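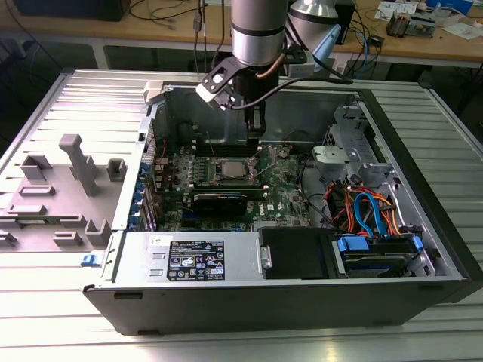 Abb. 7.1: Geöffnetes Rechnergehäuse, Speichersteckplätze unbestückt

Kapitel 7
Abschreibungen, oder: Der planmäßige Verfall

Lernziele: Sie können Anschaffungskosten, Restbuchwert und Nutzungsdauer unterscheiden, einen linearen Abschreibungsplan aufstellen und erklären, warum der Buchwert eines Gegenstands über dessen Zustand wenig verrät.

7.1 Der Fall Gernon

Als Sabina Matoušek die Buchhaltung der Gernon GmbH übernahm, fand sie im Anlagenverzeichnis eine Frankiermaschine mit einem Restbuchwert von 3.000 Euro. Die Maschine selbst fand sie nicht. Ihr Vorgänger hatte sie im Dezember verschrottet und diesen Umstand für sich behalten. Auf dem Papier alterte das Gerät also tadellos weiter, Jahr für Jahr um denselben Betrag.

Die Abschreibung verteilt die Anschaffungskosten auf die Jahre der Nutzung. Gemessen wird dabei nichts. Man schätzt eine Nutzungsdauer, teilt, bucht und hofft, dass sich der Gegenstand an den Plan hält. Meistens tut er das nicht - der Schreibtisch der Geschäftsführung etwa überlebt in der Regel mehrere Geschäftsführungen und steht längst mit einem Euro in den Büchern.

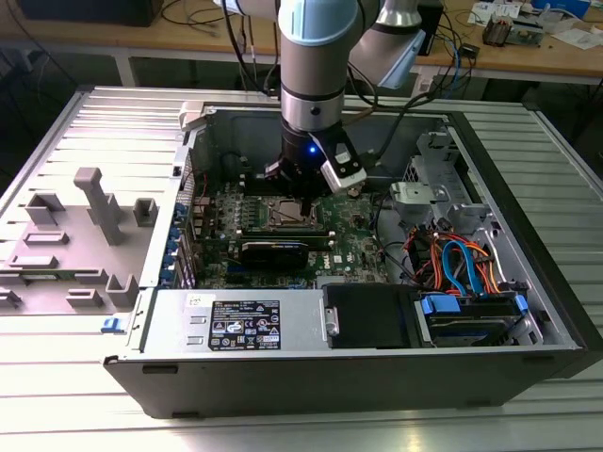 Bevor man abschreibt, muss man wissen, was überhaupt ein Gegenstand ist. Im Handelsrecht gilt der Grundsatz der Einzelbewertung, und er klingt harmloser, als er ist. Ein Stuhl ist ein Stuhl. Wie aber steht es mit der schwarzen Grafikkarte, die in Abb. 7.2 quer über dem unteren Teil der grünen Platine sitzt? Allein kann sie niemand nutzen, also teilt sie buchhalterisch das Schicksal des Rechners, in dem sie steckt. Für das Regal im Archiv und seine Böden gilt Ähnliches, auch wenn darüber schon länger gestritten wurde, als das Regal gehalten hat.

Aufgabe 7.1: Siwan Owen findet im Lager eine Leiter mit einem Restbuchwert von 100 Euro, der drei Sprossen fehlen. Welche Buchung schlagen Sie vor, und wen fragen Sie vorher?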